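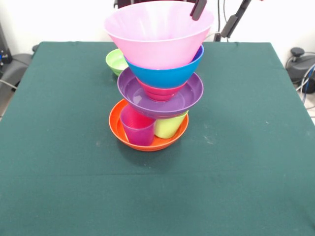 Slide 1: plastic dishes, stacked.

Say hello, thank Nastireck for the room. Start with cupboards. Everyone's got the one where the bowls fall out.

Orange bowl goes at the bottom, cups stand in it, purple on top of the cups. Pause here, let poeple look.
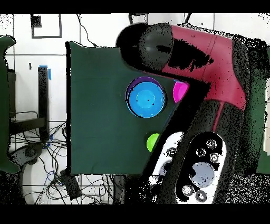

Small inside big is the safe way. Saves a shelf, dull though. Cones nest badly, they wobble, see June notes.

Two cups are legs, basically. Different colours, same job. Ask who'd use three.

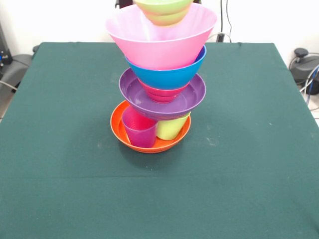
Bastian Steinbach reckons a wide bowl at the top is asking for trouble and he'd never put it away like that. Take his point, move on, 7 mins left.

Blue before pink. Keep the middle over the cups.

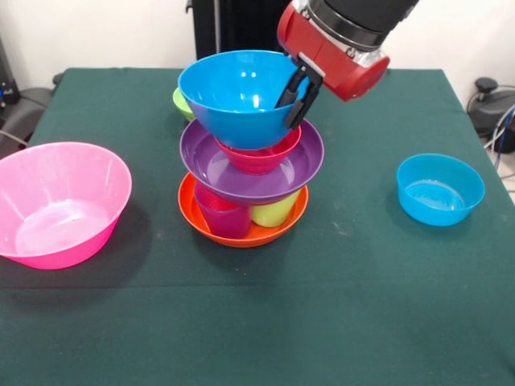 then the lean. Check it from the side, nudge the lower bowl, dont touch the top one. Questions. Hand round the Temo leaflet, 50 copies.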